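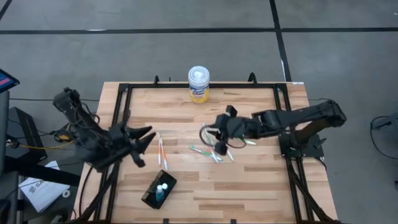

Let the Mokberg Battalion Stay Put

I love this idea and I wish more people in Ovham's defense ministry did too. Nullberg has offered to keep its 600 engineers at the Mokberg river crossing year round, and our generals want them rotated out every spring as before. Why? A bridge crew that knows the river in May and in January is worth far more than a fresh one with a map!

Tumelo Zwane made the case in a fine 32-page paper, and I've read it twice. He points out that the old rotation deal with Kyei was signed 27 years ago, when the border was quiet and the roads were bad – neither holds today.

Yes, barracks cost money, and the town will want a say in where they go. Give it one. Then sign the thing while Nullberg is still offering.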